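Pre-session software checklist, hand-held gripper station, Cliltmont lab
Filled in by Perla Meléndez, April

1. Controller boots with no stale process from the last session. OK. The new launcher kills leftovers by itself now — I love it.

2. Clock sync between wrist camera and gripper width log. OK after one restart. Drift warning is set at 4,000 microseconds and stayed quiet through the whole warm-up.

3. Marker detection. OK. Merken picks up the printed pattern on the white panel much sooner than the old build did, and it holds on through quick turns!

4. Finger closure estimate. OK. Zero was set with the pads together, then checked again after a full open and close.

5. Pose tracker, table area. PASS WITH COMMENT. The big white wall behind the table gives the tracker very little to hold on to, apart from scuffs and streaks. I put the wicker tissue box toward the back edge and the artificial flowers near the front-left corner, and the map filled in nicely (up to 3,000 points).

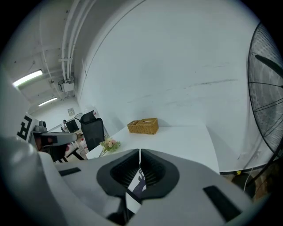 Thenmozhi Shenoy wrote back that she would leave item 5 open until the tracker has been run with the table bare. A map that leans on two small props can slide when one of them gets picked up, she said, and the planner will trust it anyway. She also wants the relocalization log attached, starting at entry 666.

Fair point, and a fun one to test. Item 5 changed to OPEN. I'll do the bare-table run in Prernton with the same config and attach both logs.

6. Planner workspace limits loaded from file, not defaults. OK. Limits include the fan on the right side.

7. Software stop reaches every node. OK, tried twice, once mid-recording. The partial file closed cleanly and opened again.

8. Disk space and upload queue. OK. 624 GB free.

Still open: item 5.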